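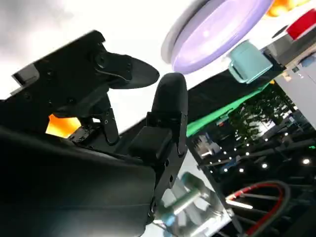
Customer writes that the gripper closes all the way on a mug handle and then lets go again about a second later, with no error on the panel. They want to know if the Tudis kit is faulty or if they have set it up wrong.

Dolmont Support > Tudis gripper kit > Open and closed tickets > Grip released early

Print this page | E-mail this page

Product: Tudis gripper kit, left arm, with wrist camera
Site: Flotisville
Priority: normal
Status: closed, see last entry

09:40
Asked for the grip settings and the log from one bad pick. Also asked what is on the table. Reply says tableware and bread buns, mugs picked by the handle, plates by the rim. The buns give no trouble. The mug is let go nearly every time, the plate now and then.

10:15
Settings received. Hold current is at 600, the value the kit ships with. Release timeout is 1000 ms. That timeout should only run when the controller thinks nothing is between the fingers, so the fault looks like a missed contact - the fingers shut on something thin and the controller takes it for an empty grip. A bun is thick enough to stop the fingers well before the end of travel, which fits with what they see.

Asked them to run the finger zero routine with the gripper empty and send the result.

11:05
Zero routine done. Closed position reads 76 counts. The sheet packed with the kit allows anything up to 20. So the controller is treating a fairly wide band near the end of travel as empty, and a mug handle falls inside it.

Asked if the fingertips had been off at any time. They had. The pads were changed last month and the zero was not run afterwards. The manual does mention this, but only in the section on cleaning. Have passed that on to the manual people.

11:30
Steps sent to the customer:

1. Stop the arm and take the load off the gripper.
2. Check the fingertip screws. Hand tight, then a quarter turn.
3. Clear the stored zero. Do not just run the routine again on top of the old value, it averages the two.
4. Run the zero routine with nothing between the fingers.
5. Restart the controller and read the closed position.
6. Try the mug at the slow speed first.

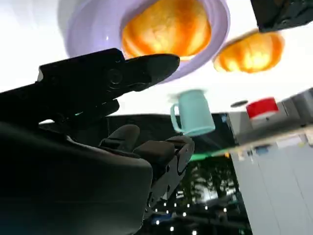 A reply from the site says step 3 can't be done from their panel, the option is greyed out, and could we please say which login it needs.

13:10
It needs the service login. Sent instructions for switching. Have noted that the steps should say so.

13:50
Closed position now reads 2. Mug held by the handle until told to release, slow and normal speed. They raised the plate separately and say it still slips at the rim at normal speed. That is a different matter from the timeout, as the log shows contact being found and kept. Suggested the softer pads and a higher hold current for the plate only. They have the softer pads in a drawer and will try them.

14:25
Customer asked whether the left gripper can pass items across to the humanoid hand using the Pascual handover script. Yes, from the current release onwards, but the script reads the closed position too, so it must be set up after the zero and not before.

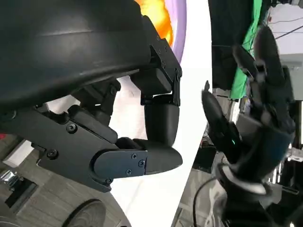 Left gripper with the humanoid hand on the right.

15:00
Handover timing is not covered by the kit, so it has its own ticket now. The Tudis part is done. The plate stays with the customer until they have tried the softer pads, and they can reopen this ticket if it still slips.

Still to do on our side: move the note about running the zero after a pad change into the fitting section, and add a panel warning when the closed position is over the limit. At the moment it is only written to the log.

Closed 15:10.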